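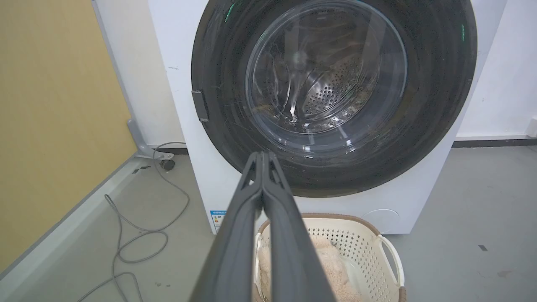
Lesezeit: 3 Minuten

7.4 Störung: Greifer öffnet oder hält die Gerätetür nicht

Dieser Abschnitt gilt für den Skondix-Arm mit Zweifingergreifer beim Be- und Entladen von Frontladern. Er behandelt den Fehler »Griff verloren« sowie das Nachfassen ohne Freigabe, das am Standort Erumham im März zum Stillstand des Arms geführt hat. Die Grundeinrichtung der Türposition steht in Abschnitt 5.

Fehlerbild

Der Arm fährt die Tür an, die Finger schließen, die Tür bleibt zu. Danach fährt der Greifer zurück und versucht es erneut. In Erumham griff er beim zweiten Versuch am Türgriff vorbei und drückte mit geschlossenen Fingern gegen den schwarzen Türring. Die Kraftüberwachung löste erst spät aus, der Grenzwert stand noch auf dem Wert aus dem Probebetrieb. Von 1.093 protokollierten Anfahrten waren bis dahin fast 90 mit Nachfassen beendet worden, ohne dass eine Meldung am Bedienfeld erschien.

VORSICHT: Quetschgefahr zwischen Greifer und Gerätetür. Nie in den Bereich vor der Tür greifen, solange die Antriebe eingeschaltet sind. Ein pausiertes Programm ist kein sicherer Halt.

Arm stillsetzen und prüfen

1. Not-Halt am Bedienfeld drücken. Warten, bis die Anzeige »Antriebe aus« erscheint.

2. Wäschekorb aus dem Arbeitsbereich ziehen. Textilien, die zwischen den Fingern hängen, von Hand lösen und nicht mit laufendem Greifer herausziehen.

3. Fingerspitzen auf Grate und Faserreste prüfen. Reste mit einem trockenen Tuch entfernen. Keine Lösungsmittel verwenden.

4. Handgriff der Tür von Hand betätigen. Lässt sich die Tür nicht öffnen, ist die Türverriegelung der Maschine noch aktiv. In diesem Fall Programmende abwarten und mit Schritt 1 neu beginnen.

5. Lose Leitungen am Boden aus dem Fahrweg nehmen und an der Wand fixieren.

Hinweis: Steht Wasser in der Trommel, die Tür geschlossen lassen. Das Wasser wird über den Ablauf der Waschmaschine abgelassen, Anleitung des Geräteherstellers beachten. Der Arm darf dafür nicht eingesetzt werden.

Türposition neu einlernen

6. Not-Halt entriegeln, Betriebsart »Einrichten« wählen, Zustimmtaster halten.

7. Greifer mit geschlossenen Fingern vor die Türmitte fahren. Die Fingerspitzen dürfen das Bullauge nicht berühren.

8. »Referenz Tür« speichern.

9. Greifer öffnen, zum Türgriff fahren und die Position »Griff« speichern. Der Griff sitzt je nach Gerät links oder rechts am Ring – die Seite muss im Menü »Gerät« übereinstimmen.

10. Kameravorschau kontrollieren. Spiegelungen auf Glas und Ring können die Kantenerkennung verschieben. Bei Abweichung das Licht über der Maschine ändern und Schritt 8 und 9 wiederholen.

11. Unter »Grenzwerte« den Eintrag »Probebetrieb« löschen und »Normalbetrieb« laden.

12. »Nachfassen« auf »nur mit Freigabe« stellen.

ACHTUNG: Nach einem Software-Update wird Schritt 12 zurückgesetzt. Einstellung nach jedem Update kontrollieren.

Probelauf

Drei Anfahrten mit leerer Trommel im Schrittbetrieb ausführen. Bei jeder Anfahrt muss der Arm nach einem Fehlgriff stehen bleiben und die Meldung »Freigabe nötig« zeigen. Zum Testen die Tür dabei von Hand zuhalten ist nicht zulässig, dafür die Funktion »Fehlgriff simulieren« benutzen.

Nach 1.000 Anfahrten ist die Referenz erneut zu prüfen, ebenso nach jedem Verrücken der Maschine.

Tritt der Fehler wieder auf, Antriebe ausgeschaltet lassen und das Protokoll exportieren (Menü »Service«, Eintrag »Protokoll sichern«). Ansprechpartnerin für Erumham ist Napaporn Mahawong, für Elamville Fares Kanaan. Die Freigabe nach einer Berührung der Tür erteilt nur Conceição Leitão.

Weiter mit 7.5 Störung: Textil bleibt am Greifer hängen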